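Printed socks: pair on the drying surface or pair in the drawer?

curncombe_lofts wrote:
Moving this out of the general laundry thread as it was taking over. Question is about printed and dyed socks, how to pair them and how to store them. Photos first, then the dateline I always put in so I can find my own threads later.
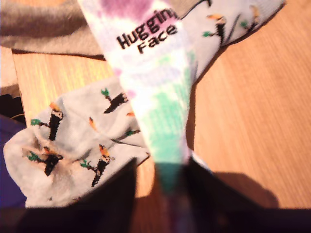
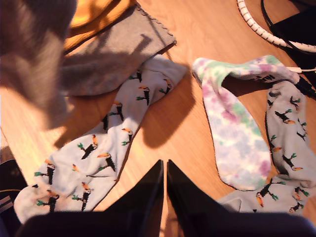
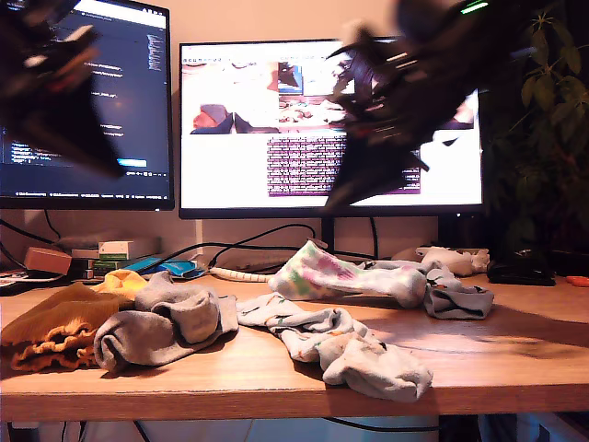
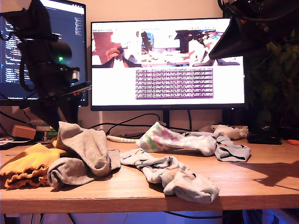
Curncombe, 02/11/2022

The toucan socks are a pair and give no trouble. The tie-dye one with Hugging Face knitted into the upper part is the problem, as I only ever find one of it. The mustard knit came out of the same wash. My current method is to spread everything on the desk, pair what pairs, and put the singles in a shoebox. The shoebox has had socks in it since May.

Two questions. Do you fold, roll or ball? And how long do you keep a single?

seidel_drawer wrote:
Fold. Balling the pair by turning one cuff over the other keeps that cuff stretched for as long as it sits in the drawer. Lay one sock on the other, heel to heel, fold in thirds, stand it upright. Elastic lasts longer and you can see the print.

Singles: one month, then they become dusters.

woolandwater wrote:
Disagree on the balling. I have balled mine for years and the cuffs go at the same rate as everything else in them. Heat does the damage. Dry below whatever the label says and the folding question stops mattering.

Also disagree on the month. A missing sock is usually inside a duvet cover or a trouser leg, and duvet covers do not come round every week in most houses.

seidel_drawer wrote:
Heat is a factor, granted. So is constant tension. They are separate and you can avoid both.

PegBagPete349 wrote:
Pair before the wash. Small mesh bag, zip shut, both socks in. I use the Prolavness ones, five to a pack. There are cheaper ones but the zips open on a fast spin. No sorting afterwards and no shoebox.

woolandwater wrote:
Bags are fine if you don't overfill them. Stuff one tight and the middle comes out as it went in.

hallcupboard141 wrote:
On the tie-dye one: is the dye fast? Pale pinks and mint on a white ground can go grey if they go in with darks. I would wash it with whites at 30 until you know. Wipe it with a damp white cloth first — if colour comes off on the cloth, keep it separate.

The ribbed top or whatever it is with the ruffled hem should be dried flat. Pegged by the hem, it will lose the ruffle.

curncombe_lofts wrote:
Noted on drying flat. I had been pegging it by the hem.

Dye test done this morning. Nothing on the cloth, so it can stay in with the light wash.

Not convinced by pairing before the wash. It assumes both socks reach the basket together, and if they did I would not have the shoebox.

PegBagPete349 wrote:
Then hang the bag where you take your socks off. The bag is the basket.

starnari wrote:
Had the same trouble and solved it by giving up on pairs for anything with a loud pattern. Two odd printed socks look deliberate. Two odd plain ones look like a mistake, so match your greys and let the toucans go with whatever.

seidel_drawer wrote:
No. Different thickness left and right is noticeable in a close-fitting shoe.

starnari wrote:
Depends on the shoe. In a boot you will not feel it.

hallcupboard141 wrote:
Agree with Seidel on thickness, agree with Starnari on everything else. If two odd socks are the same weight, wear them. Kitchen scales will settle it.

woolandwater wrote:
My scales go up to 2000 g in steps of 5. Not much use on a sock.

curncombe_lofts wrote:
Mine are no better. Will fold in thirds for a month, toucans included, and compare the cuffs with the ones I have been balling. The tie-dye goes back in the shoebox until I have been through the duvet covers.

PegBagPete349 wrote:
Check the rubber door seal on the machine as well. Pull the lip forward at the bottom and feel right round.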